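Leave the floor out of it

Most advice on household clutter starts with containers. Buy a bench with a lid, buy a rack, buy hooks. I think the order is wrong. Before any container is bought, the loose items should be set out on the floor in a single row, with a gap between each, and left there long enough to be looked at properly.

My entry hall in Butmont is 85 inches long and holds far more than it should. The first rack I bought for it was a Gumilell, the model with sloped shelves. It took shoes well and everything else badly. Bottles rolled. Umbrellas slid out at the low end. A board game went on top because it fitted nowhere else, and then the top was full. The rack was rated for up to 300 pounds, a figure that has no bearing on slippers.

The fault was in the specification, and I wrote the specification. I had sized the rack by shoe count. A row on the floor shows what a count hides: length, stiffness, and whether a thing will stay where it is put. A folding chessboard is flat and rigid and will stand on edge in a narrow slot. A water bottle is a cylinder and needs a stop at each end. Slippers need depth and very little height. A folded compact umbrella has a shape that depends on how carefully it was rolled, so it should get a slot wider than its nominal size.
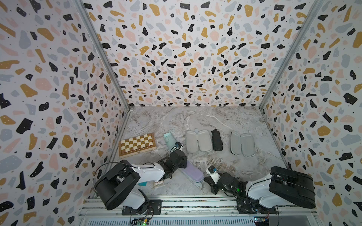

One reader of an earlier version objected that a row on the floor is a tripping hazard and that any family with small children would give up by Monday. Sorting straight into bins, the reader wrote, takes less time and gets the same result.

I accept the first point. The row should be made when the hall is not in use, and cleared the same evening. The second point I do not accept. Bins sort by whatever the bin was bought for. Two pairs of near-identical slippers go into one bin and get mixed, and each morning someone digs out two lefts. Side by side on a hard floor, the pairs can be checked at a glance, and the case for two separate shallow shelves makes itself.

Color is a minor matter, but gray slippers on a gray floor are easy to step over and forget. I would put the palest items at eye level and the dark ones low.

My second unit came from Goodall. It has four open bays, no lid and no slope, and cost 185 dollars. The umbrella bay is still too narrow by the width of a thumb. I measured it rolled tight, and it is seldom rolled tight.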